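GRATBRIDGE PUBLIC LIBRARY
Board of Trustees
Minutes of the Regular Meeting, January

The meeting was called to order at 6:30 p.m. by the Chair, Treasa Flanagan. A quorum was present. The minutes of the previous meeting were approved with one correction: under Item 4, "Flalton Road" should read "Flalton Street."

1. Director's Report
The Director reported that 136 new cards were issued last month, most of them to residents of the Bremis neighborhood following the school visits. The interlibrary loan van continues to arrive late on its Monday run. The Director has written to the regional office and will report back when a reply is received.

2. Overdue Fines
The Board resumed its discussion of ending fines on children's materials. Members reviewed the written comments left at the front desk. Two trustees spoke in favor. One trustee asked that charges for lost items stay in place, and the motion was amended to say so. The motion, as amended, carried. The new policy takes effect once the circulation software has been updated.

3. Cabrera Room
The Cabrera Room will close for seven days for painting and the repair of the north window. Groups holding reservations have been offered the upstairs meeting room. The genealogy club has asked to keep its usual hour – the Director will try to arrange this but could make no promise. The Board approved $3,000 from the building fund for the work. Any cost above that amount must come back to the Board before it is spent.

4. Local History Collection
The Board received a letter from a resident offering 400 postcards of the Gratbridge mill district. Staff have looked through part of the gift and recommend accepting it. A trustee asked about storage, and the Director stated that acid-free boxes are already on hand. The gift was accepted with thanks. The Chair will write to the donor.

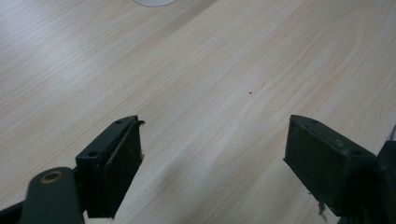
Will the postcards be available to borrow?

They will be kept for use in the building only, and readers may ask for them at the reference desk during open hours once the listing is complete.

5. Summer Hours
Staff presented two schedules. The first keeps the present evening hours and closes on Saturday afternoons. The second ends evening service at 7:00 p.m. and leaves Saturday unchanged. The Board preferred the second but asked for door counts before voting. Item held over.

6. Public Comment
A resident of Bremis asked that the book return on Flalton Street be emptied more often on weekends. The Director will review the schedule. A second speaker thanked staff for the large-print shelf and asked for more mysteries.

7. Other Business
Trustees were reminded to return their signed disclosure forms to the office before the next meeting.

There being no further business, the meeting was adjourned at 7:50 p.m.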